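Chapter 2
Famous by Marriage: The Celebrity Household as a Subject

In Chapter 1 we looked at people who became well known for doing something. This chapter turns to the larger and more crowded group of people who became well known for living with them. The setting is nearly always domestic, and more often than you would think, it is the kitchen.

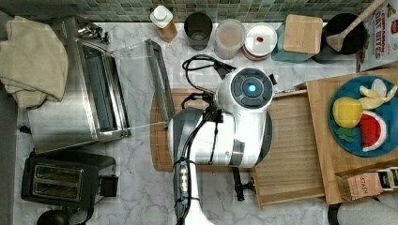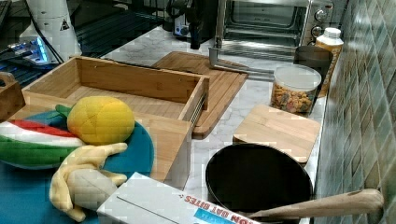
Figures 2.1 and 2.2. Marble kitchen countertops, with equipment.

Consider the case of Armelle Texier. She spent 19 years as a land surveyor in the town of Laldale, where she was respected, rarely photographed, and known to the county office as "Texier, A." Then her husband was cast as the brooding older brother in the television drama Zindis. By June of the first season, her name had been typed into search engines often enough that a small industry of web pages had grown up to answer the question of who she was.

Most of those pages answered it badly. One student project collected 21 short biographies of Texier from entertainment sites and laid them side by side. They gave her four different birthplaces and two different first husbands, neither of whom existed. Her height varied by five inches. Every one of them described the marriage as happy, and none said how the writer knew. Surveying came up in three, once as "surveys," which led a later site to report that she worked in market research.

We will return to Texier throughout the chapter. She gave our authors a long interview on the condition that we print her job title correctly. It is licensed land surveyor.

The spouse profile as a form

The spouse profile is a short article, usually under 1,000 words, about a person whose main claim on the reader's attention is another person. You have read dozens, probably late at night. The form has fixed parts. It opens by naming the famous partner. It moves to the date of the wedding, then does a little subtraction to tell you how long ago that was. Somewhere in the middle is a paragraph on net worth, in which a figure appears without a parent. It closes with children, pets, or a remark that the subject prefers to keep a low profile, which the article has just made harder.

Why so rigid? Partly it is a matter of pay. The writers we spoke to were paid by the piece and expected to finish several in a shift. A template saves time. It also means that a mistake made once gets copied along with the template, and Section 2.3 follows one such mistake (the market research one) through its whole career.

Readers have their reasons too. When Amik, a gossip newsletter that later became a gossip website and later still a line of candles, asked 2,000 subscribers what they wanted to know about the spouses of actors, the top answer was "how they met." The second was "what they do all day." Income came a distant fifth. Amik thanked its subscribers and went on publishing net worth.

What the chapter covers

Section 2.1 gives a short history of the famous household, from the magazine home visit to the personal account. Section 2.2 looks at the kitchen interview and asks why so many stars are shown holding a whisk. Section 2.3 deals with sourcing and error. Section 2.4 compares coverage of husbands and wives, using the archive of the defunct weekly Qin, whose editors kept every issue and, less wisely, every memo.

Before you read on

Pick a well-known performer whose partner works outside show business. Write down everything you believe you know about the partner, and next to each item note where you learned it. Most students find the second column goes slowly. Keep the sheet, as you will need it for the exercise at the end of Section 2.3.

Key terms: spouse profile, reflected fame, home visit, circular sourcing, low profile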